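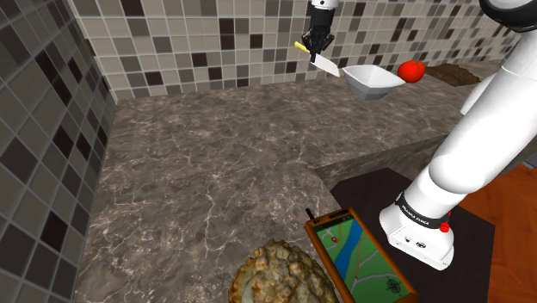 What does the Warketti Household Recipe Collection contain?
The collection contains 159 handwritten recipes, transcribed as plain text and accompanied by a table of ingredients, measures and cooking times.

Source of the material
The recipes were copied from notebooks kept by families in the Turkier district. The notebooks were lent to the Warketti archive and returned after transcription. The largest group, 56 recipes, comes from the Jankauskaitė notebook, which is also the only one with an index in its original hand. Soups and preserves make up most of the remainder.

Files
recipes.txt — full text, one recipe after another, separated by a blank line
ingredients.csv — one row per ingredient, with the original measure and a metric value
notebooks.csv — notebook code, number of leaves, condition
spelling.txt — regional words and their standard forms

Transcription
Original spelling is kept in recipes.txt. Abbreviations are written out in square brackets. Words that could not be read are marked with a question mark, and crossed-out text is left out unless the recipe makes no sense without it. Household measures such as "a coffee cup" were converted with the Fetesex table of kitchen measures; the conversions should be treated as estimates. Eight recipes give no quantities at all and have empty fields in the metric column.

Known limits
Oven temperatures are rarely stated. Cooking times, where given, run up to 90 minutes, but several dishes are simply left "until done." Two versions of the same pickle appear under different titles and have not been merged. The preserving recipes have not been checked against current food safety guidance and should not be followed for home canning.

Use and corrections
The files may be copied and adapted for teaching and research, provided the Warketti archive is credited. Corrections should quote the notebook code and the recipe title. They are reviewed each September and listed in changes.txt.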